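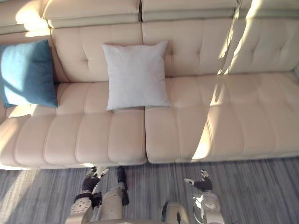
Start-state coverage for a two-arm sofa tidying set
Forum: Manipulation > Data collection

ngunawardena
15 May 2024, 09:12

Looking for opinions before we commit to the second half of a collection run.

Task family is living-room tidying with a two-arm platform and multi-fingered hands. Teleoperated, head camera plus joint states, language label per episode. The set is called Mallonier internally. We have 2,783 accepted episodes against a target of 4,000. The ones in question all involve the same cream sofa and three soft items: a teal cushion, a white cushion and a light blue-grey cloth.

The trouble is start states. The protocol sheet says "items placed naturally", and seven operators have read that seven ways. When I plotted cushion position at frame zero, most of the mass was in two clumps on the left half of the sofa. A policy trained on the first batch does well inside the clumps and reaches for empty upholstery outside them.

Options as I see them:

1. Draw start positions from a grid and have the operator place items to match a printed card.
2. Leave placement alone and reweight at training time.
3. Leave placement alone and collect more.

I lean towards 1. It costs time on every reset. Has anyone measured how much?

Nimal Gunawardena

hexkey_bram
09:40

We did cards on the Redano set. Resets got slower for the first few days, then people memorised the cards and it evened out. The gain on held-out positions was clear enough that we kept it.

One warning. Operators place the item on the card position and then square it up with the seams. Yours is a tufted sofa with obvious channels, so expect it. Put a rotation on the card as well as a position, or you will swap a position bias for an angle bias.

plinth
10:05

I'd argue against 1. People don't leave cushions on a grid. If you draw uniformly over the seat and backrest you spend a large share of your budget on states that never occur in a home. Reweight first, it's free, and only then decide what is missing.

ngunawardena
10:31

plinth, reweighting can't help with regions that have no episodes in them. The right seat is close to empty in the plot. I can upweight the handful that are there and overfit to them.

The cloth is a separate matter, as its start state isn't a pose at all.

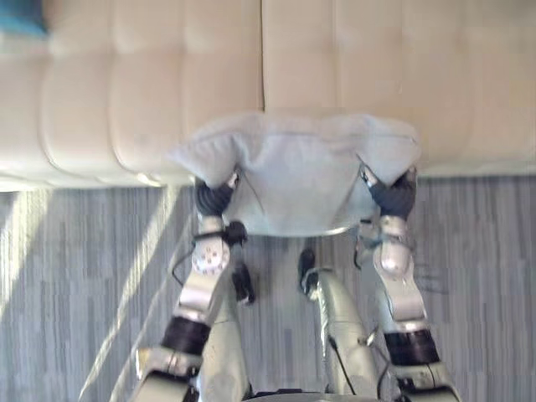 For that item we log a coarse category (flat, folded, bunched, draped over an edge) and the label names the goal. I don't think a card works for bunched. Two operators given the same photograph of a crumpled cloth will produce two different crumples, and I'm content with that.

What I'm less content with is grasp choice. Most operators go for two corners. Some pinch anywhere along the side and let the middle sag. Both succeed. I have been accepting both.

lowpass_filter
10:58

Accept both and tag them. If your policy class handles multiple modes you lose nothing. If it doesn't, you'll want to filter later, and you can't filter on a field you never wrote down.

hexkey_bram
11:04

Agreed on tagging. Disagree that you lose nothing. With a deformable item and two hands you get left-mode and right-mode combinations, and the mixed ones are thin. We had a policy that went for a corner with one hand and mid-edge with the other, which was in the data perhaps a dozen times, and it was bad at it.

plinth
11:20

That's an argument for more data in the mixed case, surely.

hexkey_bram
11:23

Or for a written grasp rule. Cheaper.

ngunawardena
11:52

Taking the point about tagging. I'll add the field today and backfill from video.

Next question, same run. How do people treat items that are off the furniture at frame zero? The original task list assumed everything started on the sofa.

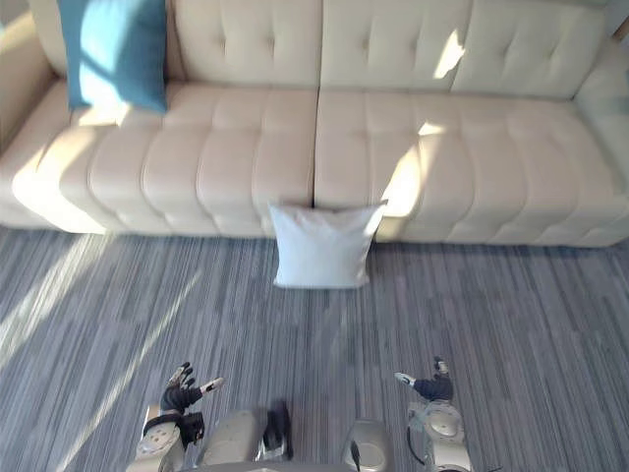 We started adding floor cases in a small way: propped against the front of the seat, flat on the floor in front of it, and further out. The label doesn't mention the floor, it only says which item goes where. Against the seat front is the hardest to teleoperate, as there's no clearance behind the item and the operator has to drag it forward before getting fingers round it. Episodes run long. 151 were rejected in review and this group is over-represented among them.

lowpass_filter
12:15

What were they rejected for? "Long" isn't a failure.

ngunawardena
12:22

Mostly regrasp count. The sheet caps it at three attempts. A few for joint limit warnings. Very few where the item never reached the goal.

lowpass_filter
12:30

Then I'd take the cap off and keep them. A regrasp after a missed pinch is the behaviour you want the policy to have when it misses a pinch. By cutting those you're training on a world where the first grasp works.

plinth
12:41

Strongly agree, for once in this thread.

hexkey_bram
12:49

Partly. Keep the recoveries, trim the dithering. There is a difference between a miss followed by a purposeful second approach and twenty seconds of an operator hunting with a thumb. Cloning the second gives you a robot that hovers. The Sarpong review tool lets you mark a span as masked for the loss without dropping the episode. That's what we use.

ngunawardena
13:36

Masking spans is a decent compromise. I'll pull the rejected group back and have two reviewers mark them independently, then look at agreement before anything goes into the training split.

On transport: two-handed carries are in better shape. The operators converged without being told to. 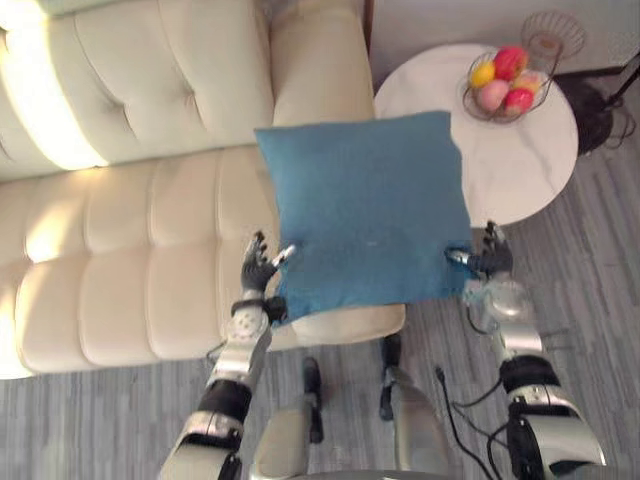 Teal cushion, held by both lower corners. Side table and fruit basket behind.

Wrist orientation is consistent across operators for this one and the variance in the approach is low. My only concern is how much of the head camera view a held cushion covers. If the goal location is behind it the policy has to remember where it was heading.

lowpass_filter
13:58

Do you have history in the observation?

ngunawardena
14:03

Two frames. Not enough to cover a carry.

lowpass_filter
14:10

Wrist cameras, or longer history. I'd try history first on what you already have, before collecting around it.

plinth
14:26

Also worth checking the light. Direct sun on pale upholstery saturates, and a white cushion on it loses its outline. If all your right-seat episodes come from one time of day you have a confound sitting in your new grid cells. Shuffle the cards across the day.

ngunawardena
14:44

Good catch, I'd only been shuffling within a session. The timestamps are in the log so I can check the existing episodes for it.

Plan for now: cards with position and rotation for the cushions, category only for the cloth, grasp tag on everything, regrasp cap removed, span masking in review. The Verkby room comes online in September with different furniture and I'd like the protocol settled before then. I'll post the updated start-state plot when the first carded batch is through review.

hexkey_bram
14:51

Post the reset times too, please. Ours were never written down properly.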